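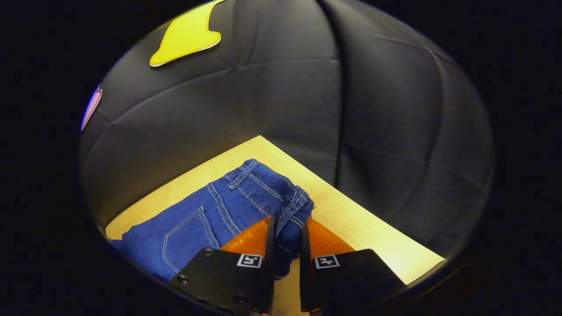 Robot teaching by demonstration is a way of giving a robot a task by having a person perform it, either with a tool held in the hand, by moving the robot's own arm, or by driving the robot from a distance. The recorded movements are then used to train a control program, usually called a policy. The method is also known as learning from demonstration or imitation learning. It is used mostly for work that is hard to write down as fixed steps, such as handling cloth, packing mixed goods and plugging in cables. Clothing is a common subject. A pair of jeans bunched up on a table has no fixed outline, and the parts that help a person find their way around it, such as the stitched back pocket, the belt loop and the double-stitched seams, may be in plain sight or buried in the folds. In hand-held recording the person works with a two-fingered gripper like the one over the denim, with ribbed orange pads on the inner faces of the fingers and a small square black-and-white marker on each. The markers let software work out how far apart the fingers are in every video image.

Contents
1 Background
2 Methods
2.1 Hand-held recording
2.2 Hand guiding
2.3 Remote control
3 Recording a session
4 Soft materials
5 The Farkberg garment project
6 Data and training
7 Limits
8 See also

Background

Early industrial robots were often taught by leading them through a job. An operator moved the arm to a point, stored it, and moved on to the next. Paint spraying robots were taught this way, with the arm repeating the stored path exactly. The approach works well when the part is always in the same place and always has the same shape.

Later methods treat the demonstration as a set of examples. Many demonstrations of one task are gathered, each starting from a slightly different position, and a learning program looks for the link between what the sensors record and what the person does next. The robot can then respond to a starting position that is not in the recordings, as long as it is not too different from them.

Methods

Hand-held recording

The demonstrator holds a gripper that is shaped like the end of the robot's arm but is not attached to a robot. A camera fixed to the tool records the work from close to the fingers. It often has a very wide lens, so that the fingers, the object and a good part of the surroundings are in view together. The path of the tool through space is worked out afterward from the video, from a motion sensor in the camera, or from both.

Tracking from video depends on having fixed visual detail nearby. A plain wall or a large dark cloth gives the software little to follow. Cut-out shapes in bright colors, printed sheets or ordinary room clutter can all serve as reference points, provided they do not move during the recording.

The fingers on the hand tool and on the robot should match. If the pads have a different shape or grip, a movement that holds cloth firmly in the demonstration may let it slip when the robot tries it.

Hand guiding

In hand guiding, also called kinesthetic teaching, the person takes hold of the robot arm and moves it. The motors are set so that the arm supports its own weight but gives way when pushed. Joint positions are read directly from the arm, and every recorded movement is one the arm can make. The drawbacks are that the person's hands and body tend to block the cameras, and that a task needing two arms usually takes two people or a lot of practice.

Remote control

In remote control, or teleoperation, the person drives the robot with a separate device. This may be a hand controller, a glove, or a smaller copy of the arm known as a leader. The robot that copies the leader is called the follower. The operator can stay out of the cameras' view, and the recordings come from the same sensors the robot will use later.

Remote control is slower than working by hand. Operators also lose most of their sense of touch, unless the system feeds forces back to the controls. Delays between the operator's movement and the robot's response make fine work harder.

Recording a session

A single run through the task is called an episode. Most groups write a short instruction sheet that sets the start, the end and what counts as a failure. For folding trousers, a sheet may read:

Drop the garment on the table from chest height.
Find the waistband.
Lay the legs flat, one on top of the other.
Fold twice toward the waistband.
Open the fingers and lift the tool clear.

Failed episodes are marked and kept apart. Episodes in which the demonstrator makes a mistake and then corrects it are often kept with the good ones — they show the robot how to recover from a bad grasp.

Demonstrators are asked to keep a steady pace and to avoid pausing over the work. A long pause can teach the policy to stop at the same point.

Soft materials

Cloth is harder to handle than rigid objects. It bends in many places at once, hides parts of itself, and changes shape each time it is touched. Denim is stiffer than shirt fabric and holds a fold better, but its seams are thick, and a finger that comes down on a seam may pinch one layer or several.

Grippers for cloth usually have soft or ribbed pads and a thin leading edge. The edge helps the finger get under a layer or press into a gathered area. Grip force is kept low enough that the fabric can slide a little without being dropped.

The Farkberg garment project

The Farkberg garment project collected hand-held demonstrations of sorting and folding used clothing. It was led by Ilari Juntunen, with Chukwuemeka Nwankwo responsible for the recording procedure. Sessions were held at a workshop in Pelorthorpe and ended in June.

The project recorded 4000 episodes, of which 3268 were accepted after review. The most common reason for rejection was lost tracking, followed by episodes that ended before the garment was released. Another 305 episodes were set aside for testing and were not used in training. The work covered 49 garments, including trousers, shirts, towels and children's clothes.

Nwankwo's procedure asked demonstrators to change the starting position after every episode and to swap the garment after every tenth. Juntunen later wrote that the second rule should have been stricter. The policy handled the garments it had been trained on well but had trouble with dark trousers it had not met before.

A second set was recorded by remote control with a leader and follower arm supplied by Zotau. It was much smaller, and was used mainly to compare the two ways of working. The software for reviewing episodes, called Adeyemi, was written within the project and allowed a reviewer to mark the start and end of each grasp by hand.

Data and training

A recorded episode normally contains video, the position and angle of the gripper, and the opening of the fingers, all tied to a shared clock. Errors in timing are a frequent cause of poor results. If the finger opening is stored slightly late, the robot learns to close after it has already begun to lift.

Most training programs predict a short run of movements at a time, carry out part of it, and then look again. This gives smoother motion than choosing one small step after another.

Limits

A policy trained by demonstration is only as broad as its recordings. Changes in lighting, table height or camera position can cause failures that a person would not expect. Gathering the recordings takes many hours, and demonstrators differ in how they work. A set made by one person tends to be more consistent, while a set made by several covers more ways of doing the job.

A person holding a tool can also reach positions that a given robot arm cannot. These movements have to be removed or adjusted before they are played on the robot.

See also

Imitation learning
Robot end effector
Teleoperation
Fiducial marker

Page last edited 29th March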